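Paper Days at Willside
October 2026

Hello again! The gallery is finally up, and it only took me since March to get around to it. If you're new, I fold, trim and sort paper for the Grukthorpe paper swap, and this year we ended up with a room at Willside that I like so much I may never leave. White table, pale wall, soft even light. After years of doing this on my kitchen counter under a yellow bulb, I was a bit giddy about it.

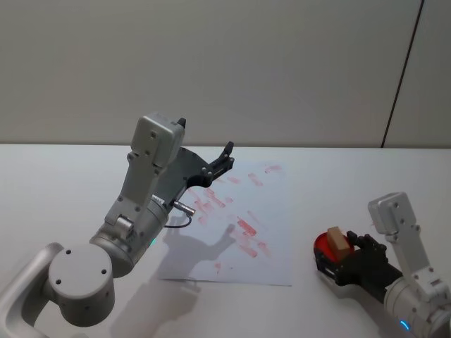
I'd been fussing for weeks over what surface to work on. My old table was a dark brown thing and every scrap of lint showed up on the sheets (plus you couldn't see a pencil line to save your life). White is so much kinder to the eyes, and I don't get that tired squint by lunchtime anymore. We had 3000 sheets promised for the swap, all Prorkel stock, the smooth kind that creases well but slides around if you so much as sneeze. My tip is still the same as last year: tap the short side first, then the long side, and don't squeeze.

Prorkel also sent a box of 200 in a heavier weight. I tried a couple of folds with it and went straight back to the light stuff. It's lovely for covers, though! 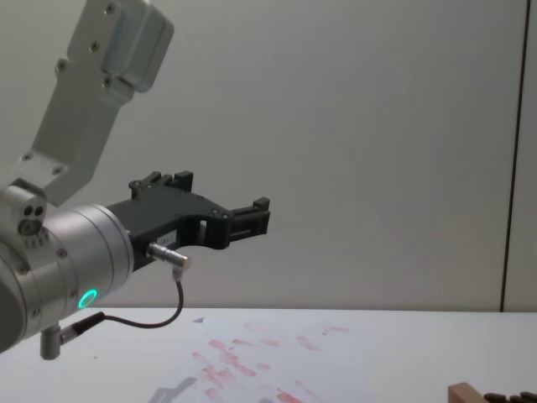 Over the white table at Willside.

The sorting takes me longer than the folding, every single time. I go by size, then by color, then I get distracted by a nice cream and start a pile that makes no sense to anyone else. By the last afternoon I had 622 folded and bundled, and the rest went out flat for people to fold at home. 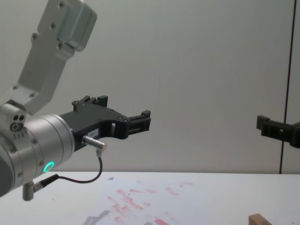 Bundles go out tied with Aranda cotton tape, which doesn't dent the edges the way string does. I cut it long and knot it on the side, so you can get it off without scissors. A few of you asked about ribbon. It's pretty, but it slips, and I've chased enough loose sheets across a parking lot for one lifetime.

I also want to put in a word for plain walls. I used to pin up color charts and reminders and all sorts, and then I'd stand there reading them with a half-folded sheet in my hand.

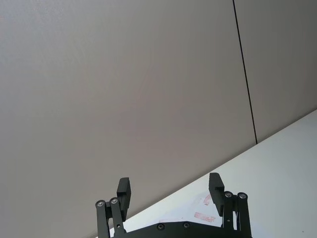

One reader wrote in to say that gray suits paper work even better than white, and that a coat of it in the spare room had made sorting creams from ivories a whole lot easier. I'm tempted! Mine is still a sort of buttery yellow, and every ivory looks like a cream in there.

Sign-up for the next swap is open, and the Grukthorpe list has the sizes.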